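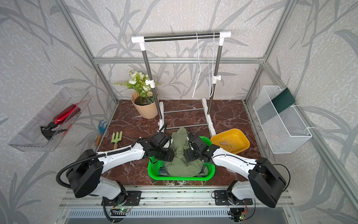
Premises Safety Checklist With Comments
Site: Ullholm Laundry, Unit 16
Prepared for: Saxena Law Office, slip and fall file 541
Date of inspection: 26 January 2020

1. Entrance mat flat and secured
Result: Fail
Comment: Front corner curls up. Same note was made in October. Replace the mat.

2. Wet floor signs on hand
Result: Pass
Comment: 2 signs stored behind the counter.

3. Spill log kept up to date
Result: Fail
Comment: 8 entries have no time written in. A court may give little weight to a log with gaps. Staff should fill in the time and initial each line.

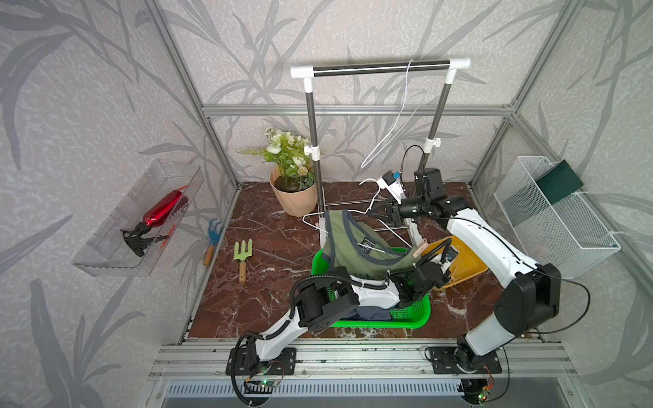

Clothes rack with a wire hanger on the top bar.

4. Stair handrail tight
Result: Pass
Comment: No movement when pulled by hand.

5. Lighting at rear exit
Result: Fail
Comment: One bulb out. Landlord (Ornano Properties) is responsible under the lease. Send notice in writing and keep a copy.

6. Incident report forms available
Result: Pass
Comment: Old version in use. It does not ask for witness phone numbers.

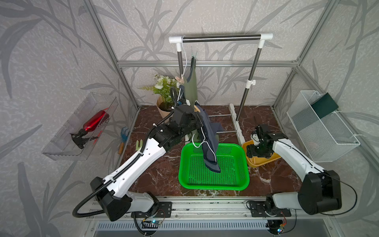

Photo: Masura Inspection

7. Camera footage saved after an injury claim
Result: Not verified
Comment: Manager could not find the written policy. Do not erase anything from the date of the fall until counsel confirms.

8. Insurance notice posted in office
Result: Pass
Comment: None.

Reinspection needed for items 1, 3, 5 and 7.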